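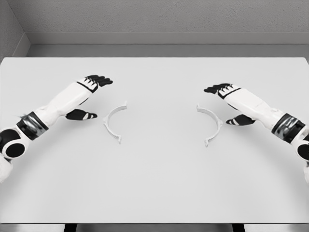 Ring Halves, Simulated — data card and equipment planning notes

Version 2. Maintained by the assembly group at Civside.

Summary

Simulated episodes of a two-armed robot working over a table with two halves of a white plastic ring. We made the set to help decide what to buy for the Plustdale cell before any money was committed. It is shared inside the company so that other sites planning a similar purchase don't have to start from nothing.

Contents

178 episodes, split into train and held-out folders
16 layouts of the two halves on the tabletop
planning.csv, the budget sheet described below
notes.txt, comments from reviewers, lightly edited

The robot has five-fingered hands on both arms. The table is plain and the parts are close to it in color, which makes the edges hard to pick out. We kept it that way on purpose, as the benches at Plustdale are also white. If your benches are darker, expect an easier vision problem than the one in this set.

What the set was used for

Three purchase questions came out of it.

1. Hands or grippers. Hands cost more to buy and more to keep running. The ring halves are thin and lie flat, so getting under an edge is the slow part. Compare the pick times in planning.csv before you put hands in a request. If your parts arrive in a tray, standing up, a simple gripper may be enough.

2. One arm or two. Bringing the halves together needs something to hold each side. A fixture can do the job of the second arm, but you then pay for a fixture per part size. The break-even depends on how many sizes you run.

3. Table size. We budgeted for the Hirvonen bench in the larger size. The smaller one left too little room for the arms to back off between cycles.

Budget sheet

One row per item: quote, lead time in weeks, who approves it, and a column for recurring cost. Shipping and floor work are on their own rows. Spare fingers are listed separately from the hands — the first draft put them together and the total was hard to explain to purchasing. A reserve of 15 percent is added at the bottom. Quotes were good through October and need to be refreshed.
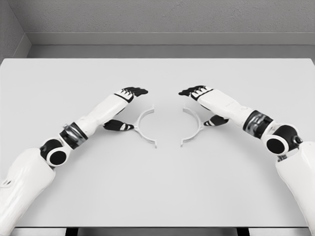 Nicanor Hinojosa wrote back on the first version that the reserve was too low for any site buying its first pair of arms, and that he would hold off on the second cell until the first had run about 200 hours. He also asked for training time to be a line of its own. Training is now on row nine. The reserve has not been changed; edit it for your own site.

Known limits

No real-world episodes are included. Friction on the parts is a guess, and the same value is used everywhere. Pick times should be used to compare options with each other, and should not go into a throughput promise.

The Ukidberg controller quote covers hardware only. Ask for the software license price in writing.

Changes

v2: training row added, two duplicate episodes removed, lead times corrected.
v1: first release.

Requests

Send changes to the assembly group inbox. The sheet is locked on Friday afternoons while purchasing pulls its copy.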